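Werbridge Boards > Small Appliances > Steaming
Thread: Electric steamer pot for buns, worth the counter space?
July 14, 2025

rotstead_k
Every thread on this board tells me to buy an electric steamer pot and I don't buy it. A wok, a rack and a lid do the same job. The Cenalard listing says "fluffy in 8 minutes" and I would like to see the frozen bun that manages that. I did have a go with one of these, steel tray on a white base, buns straight on the holes with no paper.
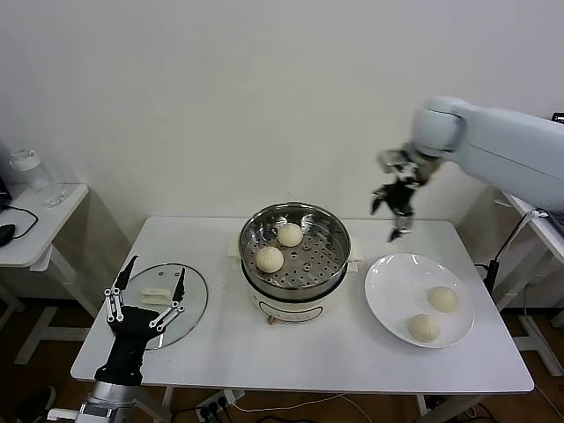 pongsiri_fan
Straight on the metal is asking for torn bottoms. Yupin Srisuk told me to oil the tray or cut paper squares, and I haven't lost a bun since.

rotstead_k
Oil makes the bottoms taste fried. I'll pass.

Kamol Duangkaew
Paper, then. But you're blaming the pot for something a bamboo basket does too. What wattage is it? I've used 1000 and 2000 and the small one takes forever to get going.

rotstead_k
Didn't check. The 2000 sounds like a good way to trip a breaker in my kitchen. My other gripe is capacity. Four pleated buns on the tray with room between them and that's your batch.

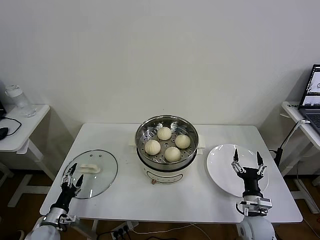
You could squeeze in a fifth, but buns swell, and then you're peeling them apart and losing the pleats. For a family that's three rounds. The listing claims it "feeds a crowd." What crowd?

pongsiri_fan
Nobody makes you serve them all at once. First batch goes on a plate under a towel.

rotstead_k
And goes leathery under the towel.

Kamol Duangkaew
Not if you wait a couple of minutes before lifting the lid. Glass lids drip, so tilt it away from the buns when you do.

rotstead_k
I'll try that. Still not paying 38 bucks for it. If they mark it down in August, maybe.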